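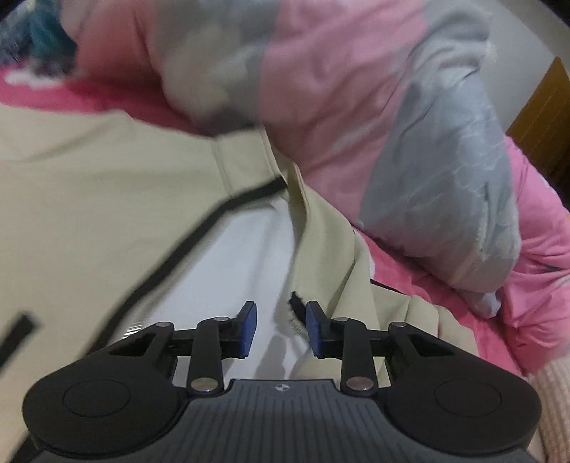
Gwilliam replied to the draft of this release with a single line, asking why a garment care company would put out an announcement that it has not bought anything. It is a reasonable thing to ask. Our answer is that we announced a plan in June, several customers made decisions on the strength of it, and the plan has changed.

Pluvatden Holds Back Automation Spending, Sets Conditions for Folding and Fastening Equipment

Nov 30, 2025 — Pluvatden, which cleans, mends and returns clothing for hotels, uniform programs and private households, will not place an order for automated garment handling equipment in the coming budget year. The company will instead pay for a limited trial of the Steltik handling cell, on terms set out below, and will keep the rest of the money in its general equipment reserve.

In June the company said it expected to have robotic folding and fastening stations in regular use within a year. That statement was based on supplier demonstrations and on a price list. It was not based on our own clothes, our own tables or our own staff hours, and we should have waited.

What changed

The demonstrations we attended used towels, T-shirts and flat pillowcases. Those go through our existing folding machines already. The work that costs us money is jackets, coats and anything with a lining, a hood or a zipper. Someone has to find the front of the garment, straighten the lining, bring the two sides of the zipper together and close it before the piece can be folded or hung. A good worker does this without thinking much about it. We have yet to see a machine do it at a speed we would pay for.

We asked three suppliers for a price on that job alone. Two sent back a price for folding towels. The third, Steltik, sent a price with a long list of exclusions, and we give them credit for the list. It left out slippery shell fabrics, torn or fraying edges, two-way zippers and garments that arrive inside out. Anybody who has opened a laundry bag will know how much that leaves out.

Soft goods are hard for machines, and the sales material tends to slide past that. A box has the same shape each time it is picked up. A coat dropped on a bed does not have the same shape twice. The newer systems learn from recordings of people doing the job with hand-held grippers, and we think that is a more sensible way to go about it than writing a fixed set of motions for every style of sleeve. It is still a long way from a purchase order.

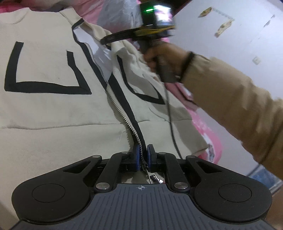

A zipper is also a good test for a buyer, as the result is easy to check. It is closed to the top or it is not. The lining is caught in the teeth or it is clear. We have asked that every trial result be reported in those terms and have turned down a scoring method, offered by one supplier, that gave partial credit for touching the zipper.

Terms of the trial

The trial will run for 30 working days at our Plirnunard site. It will use 432 garments drawn from ordinary customer categories, bought secondhand for the purpose, so no customer clothing will be handled by the equipment. Garments with worn trim and loose threads will stay in the lot. We were asked to remove them and said no.

Steltik will supply the cell on loan. Pluvatden will pay for floor space, power, a safety review and the hours of the staff assigned to it. Those hours will be recorded in full, including time spent clearing jams, laying pieces out again and waiting for a restart. In our experience, this is where the savings in a brochure tend to disappear.

At the end, three questions will be answered in writing:

How many garments were finished without a person stepping in?

How many minutes of staff time did each finished garment need, compared with the same garment done by hand?

What damage was done to zippers, linings and outer fabric?

If the staff time per garment is not lower than by hand, the trial ends and the cell goes back. There will be no extension at our expense. If it is lower, we will ask for a second price, this time with service, spare finger pads, software fees and training included for the full life of the equipment. The first price we were given covered none of those.

On budgets

We have had calls from other small operators asking what they should set aside. We do not have a figure to give them, and we would be wary of anyone who does. What we can share is how our own estimate went wrong. We took the price of the machine and divided it by the wages we hoped to save. We left out the tables that would need to be raised, the better lighting, the network line and the cost of running the hand stations alongside the new one for months. We also assumed that the hours saved would come in whole shifts. They are more likely to come in scraps of a few minutes spread across the day, and scraps do not come off the payroll.

Leasing has been suggested to us as the safer choice. It may be, but the lease we were shown had a minimum monthly volume that we reach only in our busiest season. Buyers should read that clause before they read the rate.

Staff at our sites have been told that no positions depend on the outcome of the trial. The finishing team chose the garment categories and will have the right to stop the cell at any time. Several of them expect it to do badly on hoods. Management has no reason to argue with them.

Customer prices and turnaround times are not affected by this announcement. Customers who adjusted their contracts after the June statement may return to their earlier terms, and their account desks have the form.

Pluvatden will publish the trial results whether they favor the equipment or not, together with the staff time log. Steltik has agreed to this in writing. The supplier that offered the partial credit scoring method was invited to take part on the same terms and has not responded.

About Pluvatden

Pluvatden cleans, repairs and finishes garments and household textiles for business and private customers. Its Plirnunard site handles outerwear, uniforms and alterations.

Requests for the trial terms can be sent to the Pluvatden press desk. Site visits will not be available while the trial is under way.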